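Category: Student Projects / Robotics / Open Papers
3 comments | 15 shares

4. The Student Picking Project

4.1 Course setting

The picking project was the second half of the robotics elective at Zalside. Fifteen students took part, working in small teams that shared one arm and one bin. Each team wrote its own grasp selection code. Camera calibration, the motion planner and the safety limits were supplied by the course and could not be changed. Most students had written Python before, but few had worked with a real arm.

The teams used Gestus, a small scheduling tool written for the course by Cecilia Tsikata. It holds a queue of jobs, runs them one at a time and saves a log for each attempt. A team could submit a job in the evening and read the log the next morning, although a supervisor had to be in the lab while the arm was moving.

4.2 Task and scoring

A trial began with household objects placed by hand in the bin. The program had to choose an object, pick it up and drop it in a second container. An attempt counted as a success if the object was held until the release command was sent. Dropped objects were left where they fell. If two attempts in a row failed on the same object, the program had to choose a different one.

Across the term the teams logged 1,757 attempts. We removed 98 of these from the analysis. In most of the removed attempts the arm had stopped on a force limit before reaching the object, and in the rest the log file was incomplete.

4.3 Objects and workspace

Objects were chosen to differ in shape and stiffness. Soft items were included on purpose, as the baseline method, called Agbeko in the course notes, fits a box to each segmented object and grasps across the short side. This is a fair choice for a carton and a poor one for a piece of fabric, where the height of the folds changes from one trial to the next. Items lying against a wall were also difficult. Two teams added a rule that lowered the score of any grasp within 15 mm of the bin wall.

Figure 3 shows the arm over the bin. The hairbrush at the left lies against the wall, the orange cloth is crumpled, and the blue box next to it is partly hidden by the arm. 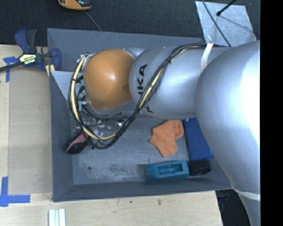
Figure 3. Robot arm and gripper above the gray bin, with objects on the bin floor.

4.4 Changes made by the teams

The most common change was to the order of picking. The baseline took the highest object first. The team that named its program Manano took the object with the most free space on both sides, and fell back to height when two scores were close. Another team kept the baseline order but tried a second wrist angle before giving up on an object. Both changes were short, and both teams spent more time reading logs than writing code.

Back to top | Contact the course staff | Copyright Zalside Robotics Teaching Group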